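Section 4: Getting the Room Ready and Finding Your Ceiling Lines

By now you should have unpacked your Stustier hanging panel kit and let the fabric panels rest flat overnight so the fold marks can relax. If you skipped that part, don't worry, you can do it while you work through this section. Nothing gets lifted overhead until Section 5, and we would much prefer that you take your time here with a pencil and a cup of coffee than on a ladder later on.

The kit was designed for large, echoey rooms with a metal ceiling: workshops, converted barns, club halls, that sort of place. Rooms like these are lovely and bright, but voices bounce around in them terribly, and a few well-placed panels make a difference you'll notice the first time somebody drops a wrench.

What you will need for this section

- The planning sheet from the front pocket of the box (part 3334)
- A pencil and an eraser
- A long tape measure
- Painter's tape in a color you can see from across the room
- A second person, if you can find one

Reading your ceiling

1. Stand near the middle of the room and look straight up for a minute or two. It sounds silly, we know, but most people have never really studied the ceiling they work under. Let your eyes follow the ribs of the metal from one end to the other, and draw an arrow on your planning sheet showing which way they run.

2. Find the beams. On a white corrugated ceiling they are often white too, and they can be surprisingly easy to miss until you look for the change from ribbed to smooth. A wide beam may cross the room while another follows one side toward the back, so check the edges as well as the middle. Draw every beam you find, even the ones you don't expect to use.

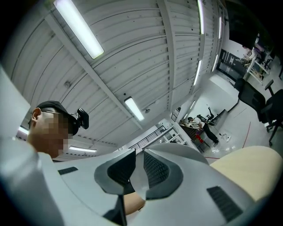
3. Mark the beams at floor level. Put a strip of painter's tape on the floor directly under each one, going from wall to wall as far as the furniture lets you. If a bench or a shelf is in the way, run the tape right over the top of it and carry on from the other side.

4. Choose your hanging points. Each panel needs two, and both must be on a beam. Mark them with a small cross of tape on the floor. Keep them away from doors that swing high, ceiling fans, and anything that gets warm.

CAUTION: Never hang a panel from the corrugated sheets themselves. The sheets keep the weather out, and they are not meant to carry a load. Do not drill into them for any reason.

CAUTION: Do not put more than 50 pounds on any one pair of hangers, and always ask the building's owner or a qualified builder what the beam itself can bear. If their figure is lower than ours, please go by theirs.

5. Check the drop. The hanging cords in the box are 2000 millimeters long and can be shortened, but they can't be joined. Measure from the beam down to where you'd like the top of the panel to be, and write the number beside each cross on your sheet. If you can't reach the beam safely with a tape measure, leave the space blank and fill it in during Section 5.

6. Walk the room. Go through it the way you would on an ordinary working day, carrying whatever you usually carry. If you find yourself thinking about a long ladder or a tall stack of boards passing under one of the crosses, move the cross. Tape is cheap, and this is the easiest moment to change your mind.

Note: Beams that cross at a slant are perfectly fine to use. Your panels will hang at the same slant unless you fit the swivel hooks, which are in the small gray bag. Felicja Baran, who wrote the original version of this guide, hung hers on the slant and has left them that way ever since.

If your ceiling has no beams you can find, or if they are boxed in, please stop here and call our help desk at extension 482. Have your planning sheet beside you when you call, with the arrow drawn on it.

Leave the floor tape in place. You will need it for the first step of Section 5.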